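11/04/2026

Slept badly and got up before the alarm. Made coffee, ate the last of the bread, and decided the empties had to be dealt with before anything else. They have been piling up since May, and the cupboard door under the sink no longer closes.

I'm using the big paper cups as bins, the gray one and the yellow-green one. Bottles go in the yellow-green cup and cans go in the gray. It is a small system but I can keep it on the table and empty it into the proper bags when it fills up. Najwa Hourani says I should just buy a divided bin. She saw one from Floler for 260, and I told her I would think about it. I won't.

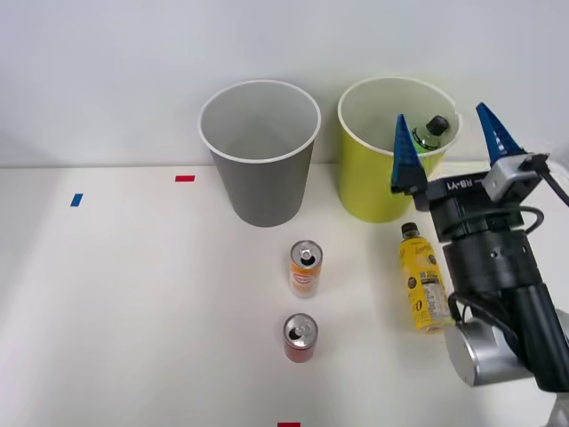

The caps are what slow me down. I never remember if they stay on or come off, and the leaflet from the building covers glass and cardboard and says nothing useful about plastic. I'm leaving them on until somebody complains.

Cans are easier. I check that the tabs are open, tip out whatever is left, and give them a rinse. I don't crush them anymore, as the machine at the store won't take them flat. Last time I had 40 rejected and had to carry them all home again.

Took two bags down before lunch. The stairs were being washed, so I waited on the landing for a bit. The cupboard door closes now.

In the afternoon I paid the electric bill and called Ferri about the radiator. Reference number is 3492. They will call back with a time. Soup for dinner, and I need to buy bread tomorrow.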